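Counter layout, revision three

The Grenska board moved again in March. It had been living on end behind the stove, where the dark rim picked up grease, and lifting it out took two hands every time. It now lies flat on the counter all day, and I have dropped the idea of a wall rack.

The constraint is power. There is one outlet on the left-hand wall, so anything with a heating element stays on that side. Before moving anything I weighed the cereal and pasta stock on the Drornness scale. The total was 1,306 grams, of which 391 was cereal nobody had opened. The opened packets went into clear containers and the rest went to the hall closet, except for one box.

The row along the backsplash is for things used at least once a day. Lids face up, spoons stay in the wooden holder, and oil does not go there – it leaves a ring on the marble. The row gets pulled forward and wiped after dinner, a job I timed once at 27 seconds.

Fruit used to sit in a wire basket from Apaza, which marked the bananas. A plate on the butcher-block tray does the same job and washes faster. Snacks go in the drawer under it.

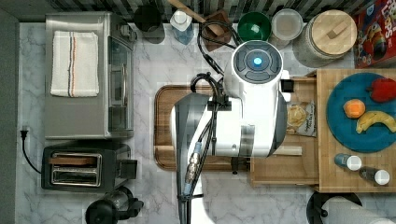
A comment from Drasisham on the last revision argued that the toaster and the toaster oven duplicate each other, and that dropping the two-slot would free up enough counter for a second board. I tried it for a week. The oven takes longer to do two slices at 400, and the bread dries out before it browns. Both stay for now.

Still open: the dish towel, which needs a hook.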